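Visit report: Mornen robotics open day
Module: Automation in the Workplace, April

Our group went to the Mornen open day because the module requires one site visit and the cheese factory had stopped answering emails. The visit began at 10 with a safety talk that took longer than our bus ride. We signed a form, were given lanyards and were asked not to lean on anything.

Mornen works on two-armed robots for packing and sorting household goods. Our guide was Halina Brzozowska, who runs the demonstrations and has clearly been asked before whether the robots will take over the world. She said they were still having trouble with socks.

The main demonstration was at a large cream-white table with an arm on either side. The things to be handled were the sort you would find in a suitcase packed by somebody in a hurry: a wicker basket, folded pink fabric in clear plastic, a zip bag of cables and small parts, and a clear pouch with light blue edging and an orange-red cloth crumpled up inside it. Dong-hyun had expected car doors.

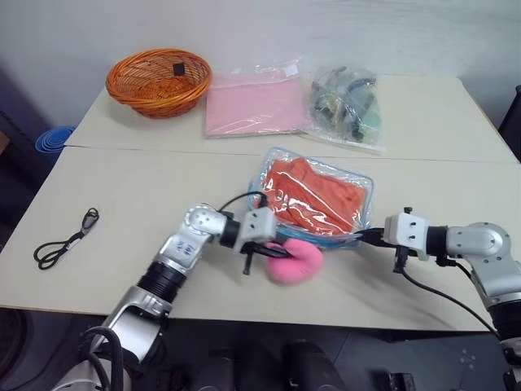 Majdi Mansour

The soft pink object by the pouch got the most sympathy from visitors, but Halina told us the plastic was the hard part. Shiny film throws back bright streaks of light, and it bends when you touch it, so the robot has to cope with an object that looks different each time and changes shape when held. I have the same problem with bin liners and have never been offered funding.

We were allowed to time a run of attempts and write down the results. Of 90 tries at lifting a packet, 54 ended with it being lifted and put down again where it was meant to go. Do-yoon worked this out as 60 per cent and looked pleased, as it is better than our group's mark for the last assignment. We did not record how hard each packet was to pick up, which we should have done, and so the figure can't be used to compare one kind of packet with another.

Question time was mostly taken up by a man who wanted to know about lawnmowers. Seung-woo did manage to ask how long it takes to prepare a new task. Halina's answer was 8 working days if all goes well, and she declined to say when that had last happened.

For our final report we plan to compare these notes with the Zudska warehouse study from week three. We still need a floor plan, which Halina has promised to send, and Dong-hyun still needs to return his lanyard.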